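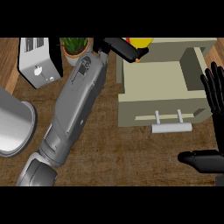 Nyitrai objects that postage should not count as part of a book's price at all, as buyers at Raltlow mostly order in pairs and split the cost. We keep it in. Single orders made up more than 300 of the 400 we looked at, all from the September lists, so the split rarly happens.

4.2 Prepayment and delivery

Bank transfer first, cash on delivery second — same as in the Plerken lists. Cash orders were refused at the door 32 times, transfer orders never. Sellers then pay postage both ways. Sugden caps parcels at 15 books, and anything over goes as two. Dabbas treats these as seperate orders; we do not.
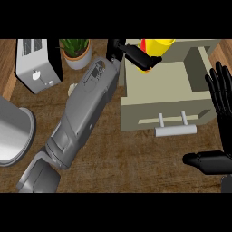 Figure 3. Grey robot arm over a wood-grain surface, simulated.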